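Grostadmont Furnished Housing Program
Progress report to the Dilard Fund
Prepared by Lakshmi Rajan, 8 March 2021

1. Status of units

The grant covers furnishing and turnover of 22 units in the Grostadmont building. As of this report, 16 are furnished and released for occupancy. Work continues in the others, mainly in the small bedrooms, where the order of assembly has been revised (see section 2).

Spending on bedroom furniture remains within the approved line. One transfer was made: $713 moved from window coverings to bed linen, approved by Khurram Mengal before the order was placed.

2. Changes to the work sequence

In the first units the bed was assembled before the wardrobe. The small bedrooms leave little clearance on the wardrobe side, and the crew had to shift the bed to hang and adjust the doors. Wardrobes now go in first, then shelving, then the bed. Naveed Marwat reports that the change has removed most repeat visits.

Fitted sheets are put on at the end of assembly to keep dust off the mattress. They are not pressed at this stage. Top bedding is issued at handover and signed for by the tenant.

3. Supplies

Clikia delivered the second lot of shelving complete. The Ghauri order for desk lamps is 10 short — the balance is promised for April. Lamps are not a condition of release, so no unit is being held for them.

4. Small bedroom, current condition

The white wardrobe and the open cubby shelving are in place, and the bed has its gray fitted sheet. The shelving is empty. Two cardboard boxes remain stacked in the back corner, next to the wardrobe, and have to be cleared before the room can be signed off. The sheet needs to be pulled smooth toward the headboard.

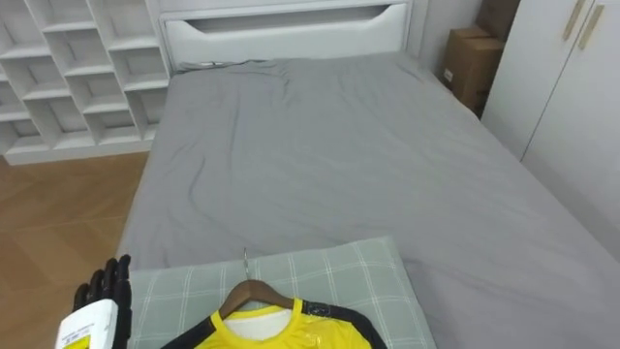

5. Remaining work

Box removal and final cleaning are scheduled by floor, top floor first. Kulsoom Sethi keeps the inspection sheets and will forward copies with the next invoice. Natnael Workneh is checking wall anchors on all tall furniture, including units already released — results will be attached to the April report.

No change to the completion date is requested.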